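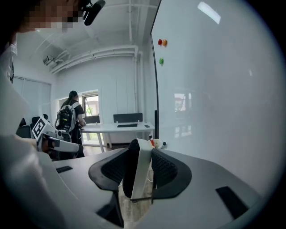 Seol say the last batch of starch paste was too thick, and could we please stop sending it up before it has been through the sieve twice.

Friday, January 21, 2022

Made a new batch for the Surkis ledgers. 200 g wheat starch to 800 ml water, soaked overnight, cooked on low and stirred all the way. Went glassy after almost 3 minutes at the simmer, sooner than last time. Sieved twice as asked, then let down with a little more water. Brushes out well on the thin tissue, drags a bit on the heavier repair paper.

Test strips on offcuts from the Trolemetti box, under weights till Monday. No cockling so far.

Neltero order still short of blotters. Chase.

Label the jar this time. Old paste to go out, smells sour.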